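Dridudell Demonstration and Teleoperation Kit
Studbridge Automation - Teaching Equipment
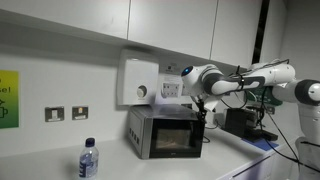 The Dridudell kit allows an operator to teach a task to a robotic arm in an ordinary working area, either by guiding the arm by hand or by moving a paired leader arm from a seated position. Both methods record to the same file format, and the two may be combined within a single task.

Hand guiding
The arm is released with the enable switch and moved through the task at the operator's own pace. Gripper opening and closing is recorded from the 2 buttons on the handle.

Remote control
The leader arm may be set up to 15 metres from the work. This method is recommended for kitchens, laboratories and other areas where the operator's hands should stay clear of doors, dials and hot surfaces.

Supplied with the kit
Leader arm and bench clamp
Hand-guiding handle
Enable switch
Lorkudano recording software, single-site licence
Cable ties, pack of 4
Printed operator's manual

Customers are asked to organise cable routing before the first session and to check that the arm can move through its full reach without strain on the cabling. The robotic arm and gripper are sold separately.

Catalogue number: 1584
Warranty: 2 years, parts and labour

The Han adaptor plate, released in January, may be ordered with the kit or on its own. Quotations are prepared by the Studbridge sales office on receipt of a written enquiry - please state the arm model and the colour of handle required.

Page updated Sun 23 April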